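About Skorance

Skorance tests home cleaning products and writes up what they did. We started because we were tired of labels. A bottle says it lifts any stain, the bottle beside it says the same for twice the price, and the reviews online read as if one cousin wrote them all.

We buy what we test at the store, off the same shelf you do. Makers offer us free samples most weeks and we send them back. To date we have put 1,109 products through our workroom, and 422 of them did no better than plain water and a cloth. Those get published too, under their full names, which is why some companies no longer answer our mail.

What we test on

Clean, new fabric flatters every product, so we don't trust it much. We would sooner see what a cleaner does with surfaces that have picked up smudges and specks from ordinary use, and with pale materials that hide nothing.

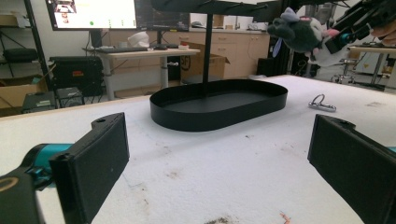 Who pays for it

Readers do, through a yearly subscription. We carry no ads and take no cut when you buy something. We have looked at the "partner programs" other review sites join, and we have yet to read one that would leave us free to call a product useless. Our office is on the second floor of the Olatunji Building, over a shoe repair shop, and the rent is low.

What "green" means to us

Very little, until somebody shows us. The same goes for "natural," "pro strength" and "hospital grade." If a label makes a claim, we write to the maker and ask what is behind it. Of the last 11 we wrote to, 7 sent a brochure.

Where we may be wrong

Our water is hard and yours may be soft. We test at room temperature. A stain we made on Sunday is not one that has sat in your carpet for years. Each report lists the method we used, and if you get a different result at home, write and tell us. We have changed ratings over reader letters before.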